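How to Set House Rules for Tabletop Arms That Work With Liquids

Filed under: Shop Practice, Small Robots, Safety and Housekeeping

Posted 13 July 2019 | Print this page | E-mail to a friend

When we first set up the bench at Gratbridge, our written rules for the arms fit on the back of an envelope, and I was rather proud of that. Keep your hands out, know where the stop button is, sign the book when you leave. Those were good rules and we still have them. Then people began wanting to run tasks with soap and lotion and dish liquid, and the envelope got crowded in a hurry.

So what follows is the way I would go about writing a set of house rules for this sort of work if I had to do it all over again, in the order I would do it. It is meant for small groups with small arms on ordinary tables. If you have a big machine behind a fence, you already have an integrator and a binder, and you should listen to them before you listen to me. And nothing on this page takes the place of the manual for your arm or the safety standard that applies where you work. Read those first, please, even the dull bits!

Step 1. Write down the task before you write the rules

It is tempting to start with a long list of things people mustn't do. Try starting with a plain paragraph that says what the arm is going to do, what it will touch, and what will be on the table with it. Ours for the soap job says that an arm takes hold of a pump bottle, soap is put onto a metal plate, and an arm may then reach over the plate. It took us three tries to get that paragraph right, and the arguing was useful, as two of us had quite different pictures in our heads of where the bottle would stand.

Add the things that can go wrong in the same plain words. The bottle tips. The plate slides. The soap goes over the rim and heads for the edge of the table. A cable drops into the wet. You don't need a fancy scoring sheet for this, though we do use one from our Lokgate project when a visitor asks for it.

Step 2. Clear the table, then mark it

Everything the task doesn't need comes off the table. I mean everything - the coffee, the hex keys, the spare screws, the phone somebody is charging. We draw our working area in pencil first and leave it a day before we put tape down, and that has saved us a lot of peeling.

Then decide where people may stand while the arm has power. We keep feet behind a floor line set 32 inches from the table edge, and the only person allowed over it is the one holding the stop button, who had better have a good reason. Your distance will be different. Measure it with the arm stretched out as far as it can go, with the tool on, and with whatever the tool might be holding. People forget that last part all the time, and a bottle in the gripper adds more reach than you'd think.

Step 3. Choose the liquid and the container together

Use the mildest thing that will do the job. For our own runs that means ordinary hand soap, and the rule says that anything stronger needs a fresh look at the whole sheet, gloves and all. Keep the product's safety information in the folder next to the rules, even for hand soap.

As for containers, we ask for a see-through bottle whenever we can get one, so the person on watch can check the level without leaning in. We also ask for something shallow with a rim to catch the soap. A flat tray is easier to wipe, I will grant you, but a rim buys you a little time.

Set a limit on how much liquid can be out of the bottle at once. Ours is 100 milliliters, and past that we stop and clean up. Pick your own number, write it down, and don't let anyone talk you up from it at the end of a long afternoon.

Step 4. Set the grip low and slow

Start with the lightest grip that will hold a full bottle upright, and test it with the lid on tight. A squeezed bottle can push liquid out through the pump all by itself, so go up in small steps. We log every change in grip force on the sheet along with the initials of whoever made it. Our very first Bickerstaff sheet ran to 25 lines of changes, and I have been grateful for that sheet more than once.

Hold the speed down too, at least until you have a good stack of clean runs behind you. Slow arms are boring to watch, I know. Bring a stool.

Step 5. Look after the cables

Cables are where liquids and arms really fall out with each other. Our rule is that slack is checked at both ends of the reach before power goes on, and again at any pause. Look for loops that could sag toward the plate, loops that could catch on the pump head, and connectors that sit lower than they need to. If a cable can touch the liquid at any point in the motion, it gets moved or clipped up before the next run.
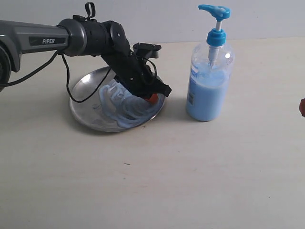
Soap on the plate, with the gripper reaching down into it.
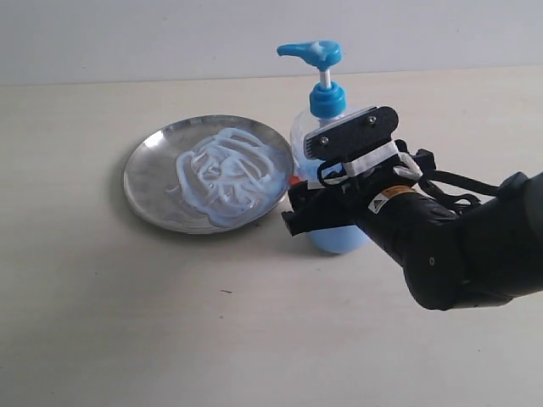
A hold around the middle of the pump bottle, beside the plate.

Labels belong to this step as well, to my way of thinking. Any warning label on an arm should stay uncovered and readable, and if yours gets smeared or starts to lift, order another one now. We once let one go for most of October and I am still a bit ashamed of it.

Step 6. Agree on what counts as a stop

You want these settled ahead of time, so that no one has to be brave. Our list of stops is short:

- The bottle leans or slips in the grip.
- Liquid reaches the tabletop.
- A cable touches the liquid.
- Anyone crosses the floor line without calling it out.
- Anyone in the room says "stop," for any reason or for none.

I care most about the last one. The newest person in the room gets to say it, and the rest of us say thank you and go and look. At the Zurnent bench they make people give a reason on the spot, and I think that is a mistake, though they are lovely people and we have gone round and round about it over lunch.

Step 7. Clean up with the power off

Power comes off before a cloth comes out. There are no quick wipes between moves. Lift the plate away level, with both hands, and take it to the sink - don't try to wipe it in place under the arm. Go over the gripper pads with a damp cloth and then a dry one, getting into the corners where the pad meets the finger, and check the screws while you're down there. Soap left on a pad will change your grip the next morning and you'll blame the software.

Wipe the table last, then the floor in front of it. Soapy floors have given us more frights than the arms have.

Step 8. Keep the sheet alive

We are up to about 757 logged runs on the soap rules now, and the sheet has been rewritten more times than I'd like to admit. Put a version number at the top. Read it aloud with anyone new, all the way through, while the arm is off. If a line gets skipped day after day, find out what's wrong with the line before you scold anybody, and either fix it or strike it out.

I'll put our grip log layout up as a separate page once I have tidied the column headings. The one we use now has a column called "misc" that has taken over half the paper.

4 comments | 32 shares | Print this page | E-mail to a friend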